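Does a Robot Really Look After Itself?
Reading time: 2 minutes
Print | E-mail

You may have heard that robots never get tired and never need a break. Be careful with that one. The people who say it are often the people selling the robots.

Take the robot arm at the Bravgate workshop in Eltville. It picks things up and puts them down again. The company that built it, Sostari, says it can do 1,000 grabs between checks. The workshop crew didn't take their word for it. They started keeping a notebook in September, and they now stop the arm far more often than that – every morning, in fact, before it does any work at all.
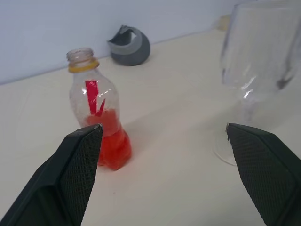
Robot fingers wear out a bit like the soles of your sneakers. The part to watch is the inside of each finger, where the gripping pad is. On this arm the two fingers are black, and the pads have a fine crisscross pattern. It helps them hold on to smooth things, such as a plastic bottle with red-orange liquid in it. When dust fills the pattern, or the bumps get rubbed flat, things can slip. With an open bottle, that means a mess.

So the crew wipes the pads with a damp cloth and lets them dry for 5 minutes. Then they look at the screws. Is one loose? Are both fingers still straight? The power is off the whole time. A robot can't tell your hand from a bottle unless somebody has taught it to, and you shouldn't trust that it has been taught well.

Last, they turn it back on and try one slow grab.

Does all this wiping help? The crew thinks so, but their notebook can't prove it yet. They would need to leave a second arm dirty and compare the two.

Print | E-mail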